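Day 12 of sharing a workplace with a pair of arms. Several of you asked how it's going. Thread, with apologies to my manager, who follows me.

Background for the newer people: I work at Wellbridge, drinks and small groceries, the Bulwood site. I've been on stock and orders for three years. In August we got two arms. They do bags. I used to do bags.
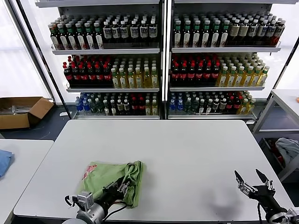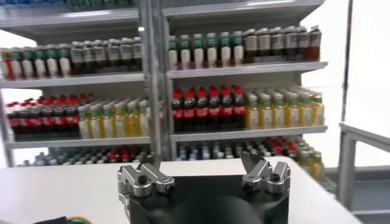

The bag is the hard part, by the way. Everyone outside the building assumes it's the bottles. A bottle holds still and is the same shape it was yesterday. A bag has opinions.

I had never once thought about how I open a bag. You lick a thumb you shouldn't be licking, you pinch, you flap, done. Try writing that down for an engineer. I was asked to. My first version was four lines long and one of the lines was "then you sort of shake it."

The engineer is Oleksandra Stasiv and she has been very patient. She read "sort of shake it" out loud, in the meeting, and then asked what sort.

So now part of my job is explaining my old job. There's a form. The form has a box for "operator reasoning." Mine mostly says "because it was stuck."

What changed first was the pace. We used to go as fast as the orders came and then stand there and talk. Now the orders come to the table in batches of 3, because that's how the software (it's called Griver, don't ask me) likes them. The standing there and talking has been moved to a slot after lunch.

What changed second was the noise. I expected clanking. It's more of a hum, and then a pause, and in the pause everybody on the floor looks up. You can tell who's new because they look up at the hum.

Larysa Yurchenko, who trained me, has packed by hand since this was a Kovalchuk warehouse. She does not look up for either.

She did get the first reassignment, though. She's now "exceptions." If an order is odd, or a bag won't behave, a light goes on and it's hers. She says it's like being a substitute teacher for one very strong kid.

We were told in the kickoff that the target is 500 orders a day by the end of the trial, then 1,000. There was a slide that said 2,000, and the man presenting it went past that one pretty fast.

To the person asking if anyone was let go: no, and it's in writing until the trial ends. After that the writing gets vaguer. I've read it more than once. The phrase is "roles will evolve," and I'd like to know who's holding the pencil.

To the person asking if I hate it: my wrists don't. I wore a brace most of last winter and I haven't had it on since the arms took over bags. I left it in my locker where I can see it, so I remember to be fair.

What I do miss is knowing things without checking. I used to know we were low on cola because I'd just had my hand in the row. Now I know because a screen tells me, and the screen and I don't have the same definition of low.

We asked for one thing at the last floor meeting: a say in when the batches start. Right now they kick off ten minutes before the delivery truck, every day, so we're restocking and covering exceptions at once. It's a settings change. It has been "with the team" for a week.

Oleksandra says she'll push for it if we log every clash, so I'm logging every clash. There's a form. It also has a box for operator reasoning.

Going back in, the light's on and Larysa's at lunch. Will answer the union question tonight, that one needs a keyboard.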